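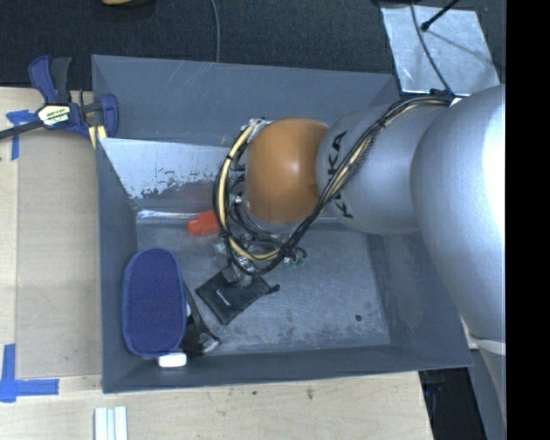
Workshop Advice: Trays, Clamps and Bench Tops

A shallow tray with sloped sides keeps small parts, dust and drips off a wooden bench top. Members of the Skendard tool library are asked to observe the following when using one.

Securing the tray
Place the tray flat on the bench and fasten one rim with a quick-grip bar clamp. Tighten until the tray no longer slides under moderate hand pressure. Further tightening may bend the rim or mark the wood. For work involving scrubbing or sanding, fit 2 clamps on opposite sides. Put a scrap of card between the lower jaw and the underside of the table.

Cleaning the floor of the tray
Smudges may be removed with a damp sponge and a little washing-up liquid. Leave for five minutes, wipe, and dry with a clean cloth. Scuff marks in bare metal are harmless and need no treatment. Wire wool should not be used on painted surfaces.

Peeling paint
Loose paint on sheet metal should be dealt with before the piece is used again. If the age of the paint is unknown, test it for lead before disturbing it. Where it is safe to proceed, lift the flakes with a plastic scraper and rub the edges down with wet abrasive paper. Wipe clean, dry, and apply a metal primer to any bare patches. Allow the primer to harden for the time stated on the tin.

Storage
Sponges should be rinsed, squeezed and stood on edge to dry. Clamps are to be wiped along the bar and hung with the jaws open. Trays up to 30 cm wide go on the lower shelf; larger ones are stored upright against the wall.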